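Unit 8: Notes on the demonstration visit

These notes go with the November visit to Vallport, where Notburga Thaler showed the group how hand-held grippers are used to record everyday tasks. Read them before you write up your own page. Pavithra Kartha will collect the write-ups at 11.

The task was picking up paper cups and standing them upright. It is an easy job for a person and a hard one for a robot. A cup on its side can roll when it is touched, and thin card gives way if it is squeezed. The tool is worked by hand, so the person feels when the grip is right, and the camera on the tool records what the fingers did.

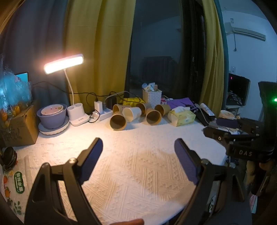 Notburga asked us to watch three things: the direction the gripper comes in from, how wide the jaws are before they reach the cup, and when they start to close. Beginners tend to close too early. The cup then gets pushed along the cloth and has to be approached again.

A session at Vallport lasts up to 30 minutes, then the operators change over. Tired hands make jerky movements, and jerky recordings are harder to use. Other household items are left on the table on purpose. A robot trained only on a bare table does badly in a real home.

Both sides of the grip matter. If one finger touches well before the other, the cup turns. The pads are ridged, and the pressure should be light and even.
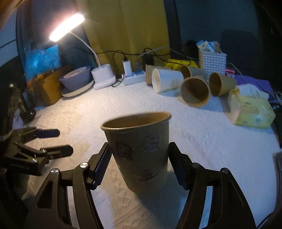 Fig. 2. Upright paper cup between the ribbed finger pads.

For your write-up, describe one grasp from start to finish in plain words. Say what you would tell a new operator to do differently. One side of paper is enough. Bring it to room 105 along with your signed visit form.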